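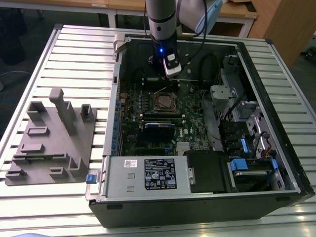

Desktop tower with the side panel off and the CPU socket empty

About Prakside

Hello! I'm Omprakash Agarwal, and I run Prakside, a second-hand computer shop in Brirkton with a classroom at the back. Most people call me Om, including the postman and both of my children, so please do the same when you ring up.

I started in my mother-in-law's garage with three old office machines I'd been given when the firm I worked for moved out of town. I cleaned them up, sold two of them to neighbours and gave the third to my uncle, who then phoned me every evening for a month to ask where his emails had gone. I'd go round, he'd make tea, I'd find the emails. After a while his friends from the bowls club started turning up too (with biscuits, I should say, very good ones) and I ended up teaching five people at a time around a dining table with one working mouse between them.

So the teaching came by accident and the selling came from the teaching. People kept asking me where they could get a computer like the one they'd been learning on, and I didn't like sending them off to spend more than they needed to.

We moved into the old Hrytsenko bakery building one cold January, and if you've lived in Brirkton long enough you'll remember the queue outside it on a Saturday-type morning, right round to the chemist. The ovens are long gone but we've kept the tiled counter and the big front window. On warm days I swear you can still smell bread in the stockroom. My wife says I'm imagining it.

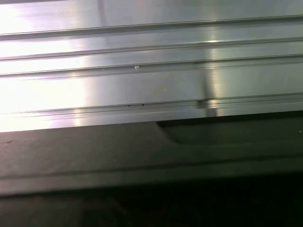

Brushed metal and long grooves, close up

What we do

We buy, repair and sell used desktops and laptops. Everything we sell gets a proper wipe, a fresh system and a full year's guarantee. If it goes wrong in that year, bring it back and we'll fix it or swap it. You don't need the box, and if you've lost the receipt we've got your name in the book anyway.

We also repair computers that didn't come from us. It costs £40 for us to have a look and tell you what's wrong, and that comes off the bill if you go ahead. Sometimes I'll tell you it isn't worth mending. I'd sooner say so at the start than have you cross with me at the end!

What we don't do: phones, televisions, printers (sorry, I've tried, I lose my temper with them) or anything on hire purchase. For phones, go to Stana on the corner by the bus station. They're quick, and they'll look after you if you mention my name, or at least they'll laugh and then look after you.
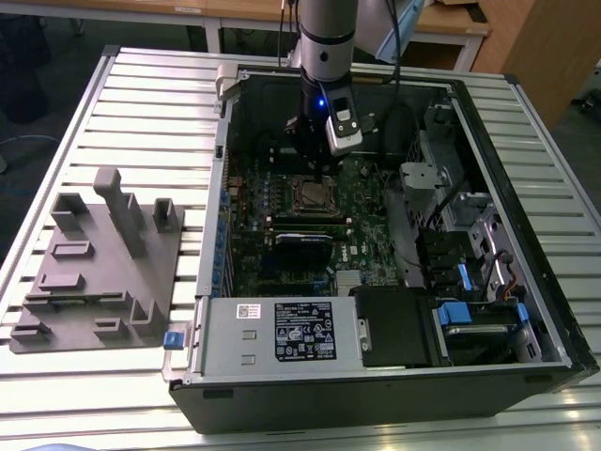
Black tower on a slatted metal table

The classes

The back room runs classes all year, 52 weeks of it, even the quiet one after Christmas when it's usually just me, a heater and a couple of regulars who'd like to get out of the house. We teach absolute beginners, and I do mean absolute. If you've never switched one on, you'll be in good company.

The beginners' course covers typing, email, looking things up, saving your photos and spotting dodgy messages. That last one gets the most questions by miles. We spend a whole session on it and I bring in the worst ones I've been sent myself, including the one that very nearly had me. After that you can carry on with letters and spreadsheets, or join the family history group, which meets in the afternoons and has more or less taken over the good table by the window. They've found two bigamists so far and they're very proud of both.

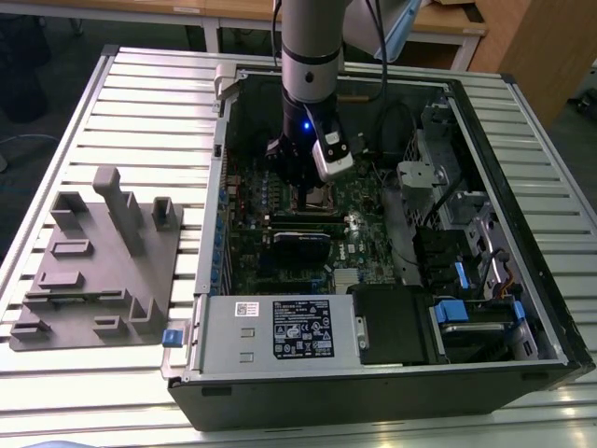

Classes are kept small and you can repeat one as often as you like without paying twice. One lady did the email session so many times that she now helps to teach it, and she's a good deal more patient than I am.

Machines for schools

A few years back a head teacher asked if I had anything cheap for children who couldn't do their homework at home. I had a shelf full. Since then we've put aside part of what comes in, and by 1 December 2023 we'd passed on 2,269 computers to families through local schools. We'd like to get to 3,000. If your office is changing its machines, give me a shout and I'll come and fetch the old ones in the van, free, and let you have a certificate to say the data's been wiped.

Finding us

We're in the old bakery, green door, ring the bell if the shop looks dark as we may all be out the back. There's parking behind the chemist. The step at the front is steep, so if you've got a pushchair or a wheelchair (or a heavy computer!) come round to the side gate and we'll let you in that way.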